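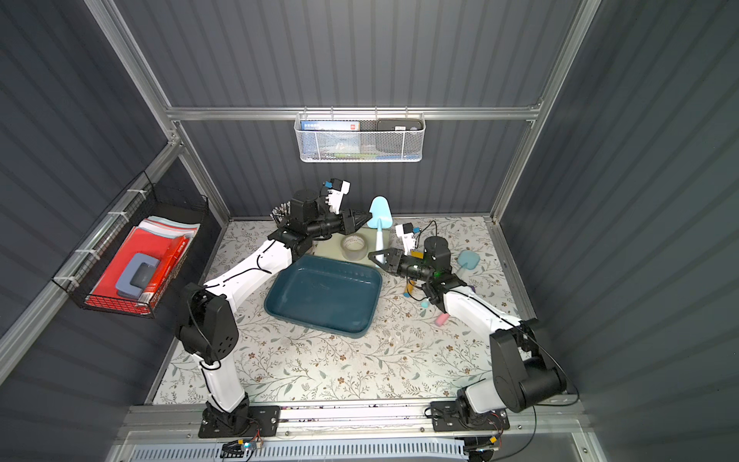
Ticket: Wire basket slipping on the back rail, mat lifting at the corner

Status: Open
Area: Craft table, back room
Product: Gonus hanging basket, white

We use cookies to remember your settings. Accept / Manage
Reading time: 2 minutes

Reported Wednesday, 8:30.

The white basket on the back rail slides to one side when anything heavy goes in it. A phone and a flat box or card are fine. When I add the spare tape rolls it tips forward and the hooks ride up. I have taken it down and put it back 6 times since October.

Second problem, same table. The patterned mat is a Roser liner, cut to fit. The back corner will not stay down. The teal tray catches on it when I push the tray toward the wall.

Tried so far:
Moved the basket to the middle of the rail. No change.
Pressed the hooks in with pliers. Held for 2 days.
Put double-sided tape under the mat corner. It let go overnight.
Wiped the surface with rubbing alcohol and taped it again. Better, still lifts.

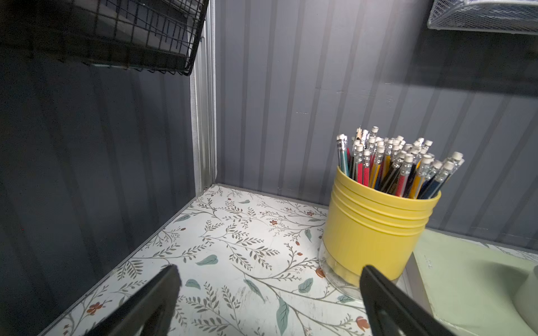
STORAGE AND FITTINGS

The black mesh basket on the side wall has given no trouble. It was put up with zip ties and has not moved, even with paper in it. The white one only has its own hooks, which came in the Gonus pack. I measured the gap between hook and rail at some 8 mm, so there is play in every direction.

The yellow pen holder stays on the table. I don't want it in a basket because it is too heavy when full.

Ordered a pack of rail clips from Brunier. They were the wrong width and went back. Ongart lists a narrower clip but it is out of stock.

For now the tape sits on the pale green piece behind the tray and the sand shovels stay loose on the mat until there is a bin for them.

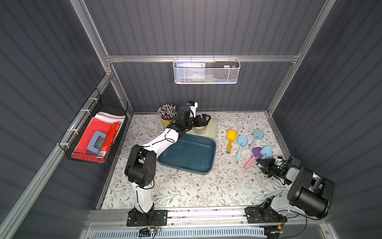
Biljana Popescu: Skip the clips. Put a zip tie through the mesh at each end of the white basket and around the rail, same as you did on the black one. Pull them snug before you load it. For the mat, take the old tape off completely first. New tape over old residue won't hold. Leave a weight on the corner overnight and keep the tray off it until morning.

Will try both tonight. Leaving the ticket open.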